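Gesprächsnotizen Eltern und Kind – Datenblatt zum Korpus Gridach

Stand: August 2021
Sprache: Deutsch, einzelne Passagen Persisch
Umfang: 1389 Gesprächsnotizen
Fassung: 2
Kontakt: Redaktion Gridach

Gegenstand

Der Korpus Gridach enthält schriftliche Notizen von Müttern, Vätern und anderen Sorgeberechtigten über Gespräche mit ihren Kindern nach einem Konflikt. Erfasst wurde, wie Erwachsene sich bei einem Kind entschuldigen, wie sie eine Entscheidung zurücknehmen und welche Worte sie dafür im Nachhinein als passend oder unpassend einstufen. Die Sammlung richtet sich an Fachkräfte der Familienbildung, an die Erziehungsberatung sowie an Forschende der Gesprächslinguistik.

Nicht enthalten sind Tonaufnahmen, Protokolle aus Therapiesitzungen und Texte, die von Kindern selbst verfasst wurden.

Herkunft der Daten

Die Notizen entstanden in den Elternkursen der Bildungsstätte Stoline. Die Teilnehmenden erhielten ein Heft mit vorgedruckten Feldern und trugen ihre Einträge zu Hause ein. Die Abgabe war freiwillig und hatte keinen Einfluss auf die Teilnahmebescheinigung. Ein kleinerer Teil stammt aus der Sammlung Kazemi, deren älteste Hefte aus dem Jahr 1994 datieren. Diese Hefte wurden handschriftlich geführt und für den Korpus abgetippt, offensichtliche Schreibfehler wurden dabei beibehalten.

Aufbau eines Eintrags

Jeder Eintrag umfasst folgende Felder:

id – laufende Nummer ohne inhaltliche Bedeutung
quelle – stoline oder kazemi
altersgruppe – Vorschule, Grundschule, Jugend
anlass – Freitext, in der Regel ein Satz
wortlaut – das Gesagte, soweit erinnert
reaktion – Beobachtung der erwachsenen Person
rueckblick – spätere Einschätzung, häufig leer
sprache – de, fa oder gemischt

Das Feld wortlaut gibt eine Erinnerung wieder. Es ist nicht als Transkript zu behandeln. Wo die Verfasserin oder der Verfasser mehrere Varianten notiert hat, sind diese durch einen Schrägstrich getrennt.

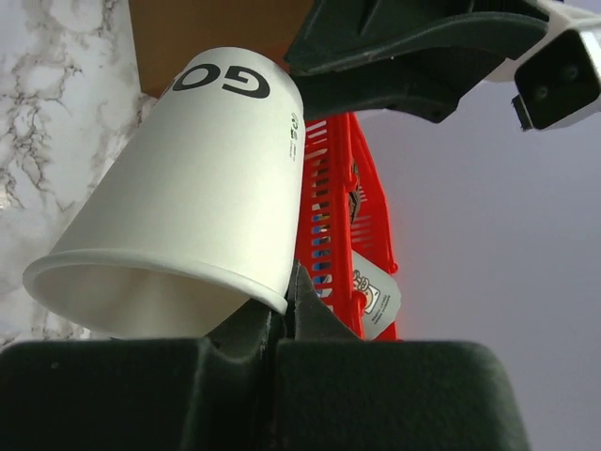 Mahtab Akbari

Aufbereitung und Anonymisierung

Sämtliche Vornamen wurden durch Platzhalter ersetzt, ebenso die Namen von Schulen, Vereinen und Ortsteilen. Bei Geschwistern bleibt die Reihenfolge der Geburt erhalten, sofern sie für das Verständnis des Gesprächs erforderlich ist. Einträge, die Hinweise auf eine Gefährdung des Kindeswohls enthielten, wurden nicht aufgenommen. Sie wurden nach dem in der Bildungsstätte geltenden Verfahren behandelt und sind auch auf Anfrage nicht zugänglich.

Die Zuordnung der Altersgruppen nahmen zwei Personen unabhängig voneinander vor. Bei abweichenden Ergebnissen entschied Firouzeh Kiani. Persische Passagen stehen im Original, eine deutsche Arbeitsübersetzung ist in einer gesonderten Datei beigefügt. Für das Feld rueckblick liegt keine Übersetzung vor.

Bekannte Einschränkungen

Die Teilnahme an einem Elternkurs setzt Zeit, Anlass und Interesse voraus. Der Korpus erlaubt daher keine Aussage darüber, wie häufig Erwachsene sich bei Kindern entschuldigen. Einträge zu Jugendlichen sind deutlich seltener als solche zu Kindern im Grundschulalter. Mütter haben häufiger geschrieben als Väter – das Geschlecht der schreibenden Person wurde jedoch nicht als eigenes Feld erhoben und lässt sich nur in einem Teil der Texte erschließen.

Die Hefte der Sammlung Kazemi verwenden teilweise Begriffe, die in der heutigen Beratungspraxis nicht mehr üblich sind. Sie wurden nicht angepasst. Bei Auswertungen über beide Quellen hinweg ist das Feld quelle stets mitzuführen.

Zulässige Verwendung

Die Nutzung ist für Lehre, Fortbildung und nichtkommerzielle Forschung gestattet. Einzelne Einträge dürfen in Kursunterlagen zitiert werden, wenn die Nummer des Eintrags angegeben wird. Unzulässig sind Versuche, schreibende Personen oder Kinder zu identifizieren, sowie die Verwendung zur Beurteilung einzelner Familien in behördlichen oder gerichtlichen Verfahren.

Zugang

Der Datensatz wird über die Ablage Bitow bereitgestellt. Für den Zugang ist ein formloser Antrag mit Angabe der Einrichtung und des Vorhabens erforderlich. Die Dateien liegen als CSV in UTF-8 vor, das Trennzeichen ist das Semikolon. Beim Öffnen in Tabellenprogrammen ist darauf zu achten, dass persische Textteile von rechts nach links dargestellt werden.

Änderungen gegenüber der ersten Fassung

Das Feld reaktion wurde vom Feld wortlaut getrennt. Doppelte Einträge aus den im April abgegebenen Heften wurden entfernt. Die Arbeitsübersetzung wurde durchgesehen und an mehreren Stellen berichtigt, insbesondere bei Anredeformen.

Korrekturhinweise nimmt die Redaktion schriftlich unter Angabe der id entgegen.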